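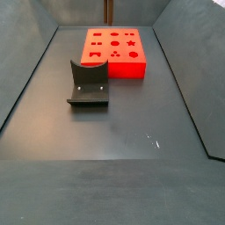
Does the red sorter board need a fixed place on the floor? I'd say a loose board is fine so long as the holes stay clean, but I haven't been convinced either way.

August, after lunch. Caltis board again. The Hanau notes claim foam this thick keeps its edges for 200 insertions. I doubt it. Nine holes, and the star will go first – the points are thin. 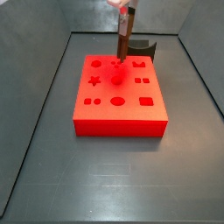 Nor do I trust the idea that a snug fit is a good fit. Foam gives, so a bad peg can pass.
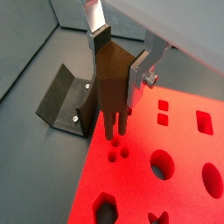
Printed pieces next. Arkov says layer lines make no difference. They show faintly on the three-peg piece, and I'd want one sanded smooth before agreeing. Set 2 is still unsanded.
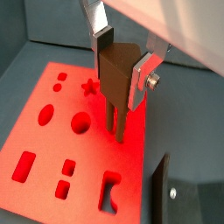 Two-legged piece over the board, near the middle round hole.

To do: sand one piece, ask Hrnčiar for spare foam.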